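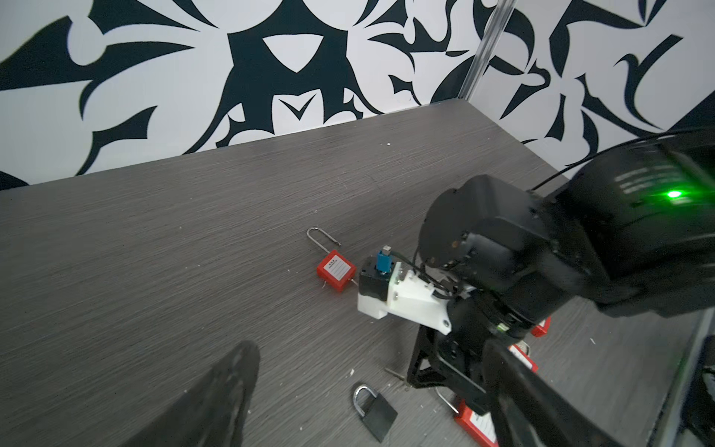
Removing old wallpaper paste before painting

Bathroom and hallway, plaster walls, house from the fifties. I stripped the paper in August and the walls looked clean, so I rolled on one coat of Shimada matte. By Friday it had crazed into small flakes over half the hallway. The bathroom, same paint, is fine. Do I have to take it back to plaster, or can I seal over it?
Gadel

Crazing like that is nearly always paste residue. The paste takes up water from the paint, swells, then shrinks as it dries and pulls the film apart. Sealing over flaking paint will not hold.

Scrape off whatever lifts. Sponge the wall with warm water, wait a few minutes, and rub it with your fingers. If it feels slick, there is still paste. Wash with warm water and a little dish soap, work in strips 2 feet wide, and change the water often – dirty water just spreads the paste around. Rinse twice. Let it dry overnight with a window open, then sand lightly and vacuum.

After that, one coat of an oil-based or shellac primer. Do not use a water-based primer here, as it can wake up any paste you missed. Test any old paint layers for lead before you sand.

My own hallway took around 11 buckets of water, so plan on a full day.
Apostolos Balaskas

just skim coat it. covers everything

pumum_2

Skim coat is water-based too, so the same problem applies unless you prime first. Agree with the washing method above. I would only add that iodine shows up starch paste: dab a weak solution on the wall and it turns blue-black where paste remains. It does not work on cellulose paste. Turn off the power to the outlets before you go near them with a wet sponge.
Urance

Contact us | Terms of use | Back to top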